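Norkemetti Bedding Set for Guest Rooms and Summer Houses
Item 3817 – sold by Sindeva Home

The Norkemetti set is made for people who change beds often: families with visitors, small guest houses, summer places that open in July and close again when the nights become cold. It contains one duvet cover, one pillowcase and one throw. All pieces can be washed together, and they are sold without plastic packing.

Many of our customers do not replace everything at one time. They keep the old fleece, the printed duvet cover from the student years, the striped one that somebody likes, and they add our set to what they already have. We think this is a good way to buy bedding.

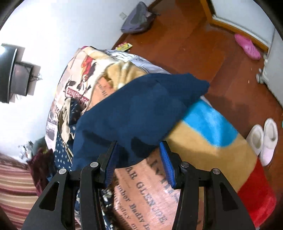
Reading time: 5 minutes

Before you order, we recommend to take all your bedding out and put it on one bed. Fleece blankets in one place, duvet covers with big prints in another, plain dark cloths in a third. A heap with navy, maroon, beige and bright red in it looks difficult, but after sorting you see quickly what is missing. Most often it is a plain piece that can lie between two strong patterns.

Colors
The set comes in fog gray, dark navy and oat. Navy is the easiest choice if you own covers with lettering or poster prints. Oat goes well beside tan and beige fleece.

Material and care
Duvet cover and pillowcase: 100% cotton. Throw: cotton and wool, woven at the Heinonen mill. Wash the cover and the pillowcase warm, the throw cool on the same gentle program as your other woolens, or everything together on cool. Close the buttons first. Please wash navy separately the first time.

Storage
The folded set needs a shelf 9 inches high. Our designer Sirkka Turunen suggests to fold the throw last and keep it on top, so that it can be taken out alone in the evening.

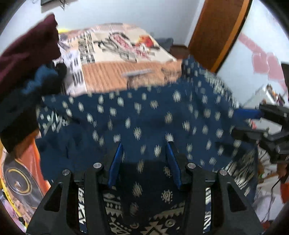
Can I use the throw as a bedspread over a patterned blanket?
The throw covers the middle of a double bed and leaves the sides free, so a blanket with a zigzag or diamond border will still show at the edges. For a full cover you need two throws, or the larger Totel bedspread.

Delivery and returns
Orders leave our warehouse within five working days. Unwashed sets can be returned in the original box. For guest houses ordering more sets, please write to Brenda Ulloa in customer service – she will send you the price list and fabric samples.

Page updated 4/12/26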